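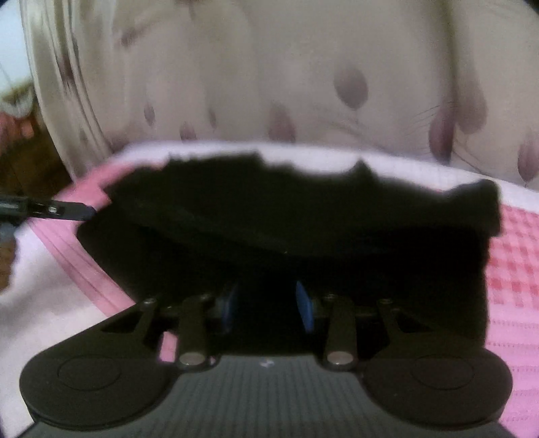

粉白的布，后面是米色底带深色椭圆点的那块。

2024年12月31日，阴，风大

早上起来第一件事是找笔。这本日记从四月断断续续写到现在，中间有一个半月完全空白，翻过去的时候自己都有点心虚。笔最后在沙发缝里找到的，顺便找到两颗扣子和一张Pacheco面包店的小票，买的是肉桂卷，我都不记得有这回事了。

先说拼布被的事。拖了大半年，今天总算把剩下的布全摊开来看了一遍。春天刚开始学的时候，我跟Nighat夸口说夏天就能缝完，她当时低头在剪线，头都没抬，就“嗯”了一声。现在想想那一声“嗯”含义很深啊。夏天我连配色都没定下来，粉的想用，米色的也想用，还有一块墨绿的，放在一起怎么看怎么像三个不认识的人挤在一部电梯里。

后来墨绿的退出了。拿去做了一个茶壶套，做得歪歪的，寄给我妈，我妈在电话里说“挺厚实”。我妈夸东西一般只夸两种，一种是厚实，一种是便宜，我应该高兴。

剩下粉的和带点的。带点的那块我一开始真不喜欢，是在Flestanside的旧货市场买的，摊主非要两块一起卖，不拆。我站在那儿跟他磨了好半天，手都冻僵了，最后还是一起买了。回来洗过、烫过，在窗边搭了一个礼拜，看着看着就顺眼了。布这个东西很怪，在店里跟在家里是两个样子，早上跟晚上又是两个样子。Nighat说买布一定要拿到门口去看，我每次都记得这句话，每次都是付完钱才记得。

上午就这么磨磨蹭蹭过去了。本来只打算把布分一分，结果一分就停不下来，碎料也倒出来重新理，按颜色理了一遍觉得不对，又按大小理，理到一半饿了。中午煮了一碗面，放了两个蛋，一年的最后一天嘛，奢侈一下。

吃面的时候想到缝纫课。其实我当初报这个班，完全是因为Imelda。那会儿刚搬来Drurbridge，谁都不认识，下班回家就是对着墙吃饭。Imelda坐我对面的工位，有一天她拿着一张传单过来，说你陪我去吧，我一个人不好意思。我想也行，陪就陪。结果她去了两次就不去了！说腰疼，说灯太暗，说那个踏板跟她有仇。倒是我一路上到了现在，她每次看见我带着针线包来上班还要说一句“这都是我的功劳”。

行吧，算你的功劳。

班上用的机器是Gakov的老款，沉得要命，声音像拖拉机，可是真的耐用。我自己在家用的是一台二手的小机器，缝薄的还行，一到三层以上就开始跳针。为了跳针这件事我整个秋天都在生气。换针，换线，调张力，把底下的盖子拆开来刷灰，刷出来一大团毛，我以为找到病根了，装回去照跳。Toon来帮我看过一次，他平时修自行车的，往机器前一坐，很有架势，拿个小手电照来照去，最后得出结论：你缝慢一点。

我当时心里翻了个白眼，嘴上说谢谢，还给他泡了咖啡。结果缝慢一点，它真的就跳得少了。我到今天也没跟他说这件事。明年找个机会说吧，也可能不说。

下午三点多天就快黑了，这边的冬天就是这样，来了这么久还是不习惯。我趁着还有点亮，下楼去扔垃圾，在楼道里碰到Liesbeth。她抱着一大盆面糊往上走，说是要炸油球，问我要不要来帮忙。我说我不会，她说不会最好，会的人都要跟她吵。

于是我就穿着拖鞋跟她上楼了，垃圾袋还拎在手里，走到她家门口才想起来，又下去扔了一趟。

她家厨房小得只能站两个人，再加一口锅就满了。她负责炸，我负责滚糖粉。葡萄干的一盘，没有葡萄干的一盘，说是她孙子不吃葡萄干。我说那他明天来吗，她说不来，去他爸爸那边过年，但是习惯了，总要做一盘没有的。说完她就把火调小了，去翻柜子里的纸巾，我也没接话，继续滚糖粉。

油球刚出锅的时候特别烫，我不信邪，咬了一口，舌头到现在还是木的。真好吃啊。外面脆的那一层很薄，里面有点湿，像小时候外婆炸的糖油果子，但没有那么甜。我跟Liesbeth讲糖油果子，讲怎么用竹签串起来，外面沾芝麻，她听得很认真，然后问我为什么要用竹签。我愣了一下，说不然烫手呀。她看看我，又看看我刚才咬过的那个，两个人笑得糖粉飞得到处都是。

我围裙上、头发上、袖子上全是白的。回来对着镜子拍了半天，拍不干净，索性去洗了个头。

洗完头坐下来，把今年的账拢了一拢。我平时不太记账，只有布和线这一项单独有个小本子，因为答应过自己要有数。加起来1105块。我把计算器按了两遍，还是1105。年初给自己定的是1000，写在本子第一页，还描了一圈花边。超得不算多对吧？但是里面有一把剪刀，剪刀应该算工具，不应该算布，那么一扣掉就没超了。这样一想心里舒服很多，在旁边补了一行小字：剪刀另计。

（明年的第一页就不描花边了，描了也没用。）

然后给Siham打电话。她那边比我晚一个钟头，正在超市排队，背景音吵得不得了。她还是老样子，一开口就问我吃了没有，再问我谈恋爱了没有，两个问题中间不带喘气的。我说吃了，没有。她说那先恭喜你吃了。

我们认识那年住一个合租屋，她睡里间我睡外间，冬天暖气坏了，两个人就在厨房开着烤箱门取暖，现在想想挺危险的。那时候她有一床拼布的被子，是她姑姑缝的，边上磨得起毛了，里面的棉都结成一坨一坨，可是她搬到哪儿带到哪儿。有一次我发烧，她把那床被子给我盖，自己裹着大衣睡。我一直记得那个被子上有一块是橘色的格子，摸起来跟别的地方不一样，滑滑的，像是衬衫料子。我睡不着的时候就用手指头一直搓那一块。

所以要说我为什么学这个，Imelda那张传单是一半，另一半大概是那块橘格子吧。这个我没跟Siham说过。今天在电话里差点要说，她刚好排到了，要掏钱包，就说先挂了先挂了，新年快乐啊。挂得飞快。

这床缝好了我想寄给她。就是她家现在养了猫，我有点舍不得。再说吧，缝好还早着呢。

晚饭吃了剩的半锅汤，加上Liesbeth塞给我的一袋油球，凉了也好吃，就是有点腻，要配茶。桌子上摊得乱七八糟的，我就坐在床上吃，吃得一床糖粉，又起来抖床单。今天这个糖粉是跟我过不去了。

八点多又忍不住把碎料拿出来摆。之前一直想做那种很规矩的九宫格，尺寸都要对齐的，图纸画了好几张。今晚不想看图纸，就随手摆，一块粉的挨着一块带点的，中间夹一条窄窄的白。摆了一小片，退到门口看，咦，还可以。赶紧拿别针别上，怕明天醒过来又反悔。Nighat上课老讲，摆好了先放一夜，第二天再看，不要急着缝。她还说她自己有一床摆了两年都没缝，放在客房的床上，客人来了就得睡沙发。全班都在笑，她一脸正经，说有什么好笑的，那床很贵的。

我是很佩服她的。她讲话不多，改东西的时候手特别快，拆线像拉拉链一样，“唰”一下就没了。我第一次把整条边缝反，自己坐在那儿发呆，快哭了，她走过来看了一眼，把拆线刀放在我手边就走了。后来下课的时候说了一句，今天拆得不错。我在回家的公交车上把这句话想了一路。

哦对，今年还学会了包边。包边真是太难了，四个角有三个是鼓的，剩下那一个好看的我也不知道是怎么弄出来的，重复不了。明年要把角练好。还要学手缝的绗线，手缝比较安静，晚上可以缝，不会吵到楼下。楼下那家今年生了小孩，白天碰到的时候妈妈眼睛都是肿的，我踩机器都不敢超过九点。前几天在她门口放了一双小袜子，织得不太一样大，应该还是能穿的吧？婴儿的脚又不会抗议。

明年别的打算没怎么想。工作上的事今天不写，写了影响心情，反正一月份回去邮箱里都还在。牙要去看，左边那颗拖了很久。给爸打电话的次数要多一点，他每次接电话都说“没什么事我挂了”，可是你不打他又要去问我妈，女儿最近怎么没声音。想去海边住两天，淡季便宜，带本书，谁都不带。也可能带Imelda，但她肯定会嫌风大。

外面已经开始放烟花了，还没到点呢，一帮小孩子，东一声西一声的。隔壁的狗叫得很惨。我把窗帘拉上，放了点音乐，想盖一盖，也不知道狗听不听得见。

Liesbeth刚才来敲门，问我十二点要不要上去喝一杯，Toon也来，还有她打牌的两个朋友。我说好，然后她看到我床上摊的布，走进来摸了摸，说这个点点的好看，哪里买的。我说Flestanside，她马上说那个摊主是不是非要你两块一起买？我说对！她说她十几年前在他那儿买窗帘，也是这样，多出来的那块到现在还压在箱底，绿条子的，问我要不要。

我嘴上说不用不用，布够多了，本子都超了。

她说不要钱的呀。

那就不算超了嘛。明天上去拿。

现在十点四十，去换件衣服，这件上面还有糖粉。别针别好的那一片我放到椅子上了，明天看。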